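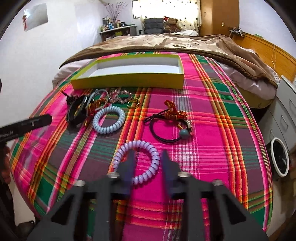 According to Beat Berchtold, you should never bring a camera to the first visit, and you should probably leave it at home for the second one too. He said this to a room full of film students in Dunow one September, and I remember how many of them looked disappointed, because of course the camera was the part they liked best!

Chapter 8
Earning a Family's Trust

Up to now we have talked mostly about equipment, money and schedules, and if you have worked your way through all of that, you deserve a cup of coffee before we go on. This chapter is about the people who let you film them. In a documentary about a family, you are asking for a great deal – the kitchen at breakfast time, the phone call with the lawyer, the quarrel in the car – and you are usually asking at a moment when the family has plenty of other things to worry about.

Our main case in this chapter is Sutter, a feature documentary about two sisters trying to keep their late father's bakery open. The crew came home with 164 hours of footage, and when I first heard that number I felt tired on the editor's behalf. What interests us here, though, is the two months before any of it was shot. The director washed dishes, drove one of the sisters to the dentist, and answered the same questions over and over. Who will see this? Can we change our minds? What will the neighbors think? You will hear these questions too, and it helps to have thought about them before you are standing in somebody's doorway with your shoes off.

We will also spend some time with Drullano, a shorter film that went less smoothly. A teenage son agreed to take part, then asked to be left out when the editing was nearly done, and the crew had to decide what they owed him. I have changed my own mind about that decision more than once over the years, so please don't feel you have to settle it on a first reading.

A word about paperwork before we start. The release form comes up in Section 2, and many readers flip straight to it (I would have, at your age). Please read Section 1 first. A form records what people have agreed to, and they can only agree to something you have explained properly, in words they would use themselves.

Section 1. The First Conversation

Suppose you have been given a telephone number and a name. Before you dial, write down in one sentence why you are calling this family.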